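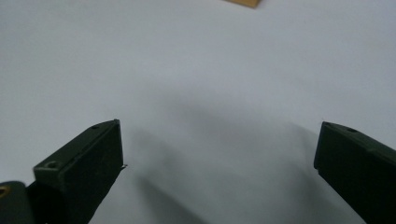
Superficie de trabajo blanca.

Koller amplía su gama de envases plegables de cartón para pequeños fabricantes de artículos de papelería y manualidades

Pollgate, 22 de agosto de 2019 – Koller, fabricante de envases y estuches para el sector de la papelería creativa, incorpora a su catálogo la serie Jeletti, una línea de cajas plegables de cartón destinada a talleres y marcas que venden sellos, cintas, botones, hilos y papeles troquelados en cantidades reducidas. La serie se podrá pedir a partir de septiembre, tanto directamente a la fábrica de Pollgate como a través del distribuidor Bradham.

La gama se compone de 28 formatos. El más pequeño está pensado para botones y cuentas sueltas, y el mayor admite hojas de papel decorado de 30 por 30 centímetros sin doblar. Todas las cajas se suministran planas y se montan a mano, sin cola ni grapas, mediante un fondo automático y una solapa superior de encaje.

El cartón empleado es un cartón estucado por una cara, con reverso gris o blanco a elección del cliente. En los formatos de menor tamaño se usa un gramaje de 300 g/m². Para las cajas destinadas a hojas grandes y a juegos de sellos con base, que soportan más peso, se pasa a un microcanal fino con la misma cara exterior, de modo que una colección completa mantiene un aspecto uniforme en el expositor.

Pedidos desde 64 unidades

Con la serie Jeletti, Koller reduce también el pedido mínimo. Hasta ahora, las cajas impresas de la empresa se fabricaban solo en tiradas largas, lo que dejaba fuera a buena parte de los talleres que trabajan con colecciones de temporada. Las cajas sin impresión se servirán en paquetes de 64 unidades por formato, y los paquetes de formatos distintos podrán combinarse en un mismo envío.

El pedido mínimo para cajas impresas se fija por pliego y depende del formato. Koller facilitará la tabla completa a quien la solicite, junto con las plantillas de troquel en PDF y en formato vectorial. La impresión se ofrece a una o dos tintas, o en cuatricromía, con barniz mate o brillo. No se prevé por el momento el estampado en caliente, que seguirá reservado a las series anteriores del catálogo.

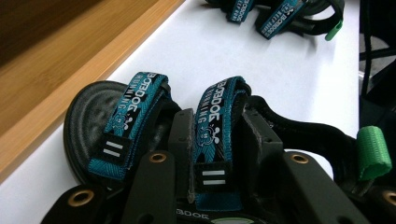
Tiempo de lectura: 4 minutos

Ventanas, colgadores y etiquetas

Una parte de los formatos se puede pedir con ventana. El cliente elige entre ventana abierta, indicada para ovillos y carretes, y ventana cerrada con lámina transparente, que se recomienda para purpurina, cuentas y cualquier producto que pueda salirse. La posición de la ventana es fija en las cajas sin impresión y libre en las impresas, siempre que quede un margen de al menos 8 milímetros hasta el hendido más próximo.

Los formatos estrechos incorporan una pestaña con taladro europeo para colgar en gancho. La pestaña va doblada sobre sí misma y pegada en fábrica, con lo que tiene doble grosor en el punto de carga. Si la caja se va a colocar en balda, puede pedirse sin ella al mismo precio.

La cara frontal de todas las cajas es lisa y recta, sin relieves, y admite etiquetas adhesivas comunes. Koller recomienda probar el adhesivo antes de etiquetar una partida completa en el caso del acabado mate, en el que algunas etiquetas removibles agarran menos. Los códigos de barras pueden imprimirse en la base o en el lateral derecho – las plantillas llevan marcada la zona reservada.

Expositores de mostrador

La serie incluye expositores de mostrador del mismo cartón microcanal, con capacidad para dos, cuatro o seis columnas de cajas. Se entregan planos, con una hoja de montaje, y llevan una cabecera intercambiable que se puede sustituir al cambiar de colección sin reponer el resto de la pieza. Las medidas interiores corresponden a las de los formatos más solicitados; la hoja técnica indica qué cajas encajan en cada expositor y cuáles necesitan un separador.

Los separadores se venden aparte. Son tiras ranuradas que se cortan con cúter o guillotina a la longitud necesaria.

Muestras y plazos

Los talleres y comercios interesados pueden solicitar un juego de muestras con una selección de formatos sin impresión, un retal de cada cartón y una carta de acabados. El juego es gratuito para empresas y su importe se descuenta del primer pedido en el caso de particulares. Cada cliente puede pedir además un prototipo en blanco de su propio diseño antes de confirmar la tirada.

Las cajas sin impresión saldrán de almacén en un máximo de dos días laborables. Para las impresas, el plazo es de hasta tres semanas desde la aprobación de la prueba. Los pedidos repetidos sin cambios en el diseño no requieren nueva prueba y se programan directamente.

Bradham se encargará de las entregas a tiendas y mantendrá existencias de los formatos sin impresión. Las cajas impresas se tramitarán en todos los casos con la fábrica.

Las series anteriores continúan en catálogo sin cambios de precio ni de referencia. Los clientes que utilicen los estuches plegables antiguos pueden seguir haciéndolo; las medidas no coinciden con las de Jeletti, por lo que no conviene mezclar ambas líneas en un mismo expositor.

Acerca de Koller

Koller fabrica envases de cartón y estuches para papelería, costura y manualidades en su planta de Pollgate, donde se realizan el troquelado, la impresión y el pegado. La empresa suministra a talleres, marcas propias de tiendas y distribuidores.

Para solicitar muestras, plantillas o la tabla de pedidos mínimos, diríjase al departamento comercial de Koller en Pollgate e indique los formatos de su interés y el tipo de producto que va a envasar.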